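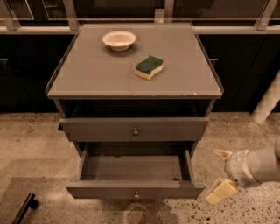 Gripper trial: where we've got to

Hello Maximiliano, quick one for January. I've been putting the Vodero fingers up against the Skellura pair on the two-drawer cabinet, with the sponge and the bowl on top. We logged 843 attempts, 500 of them on the Vodero. It's lovely on the sponge! The bowl rim is another story (I'm still fiddling with the closing force), and those little round knobs need a slower approach. Sukitum want 3 more weeks for the new pads, so drawers next.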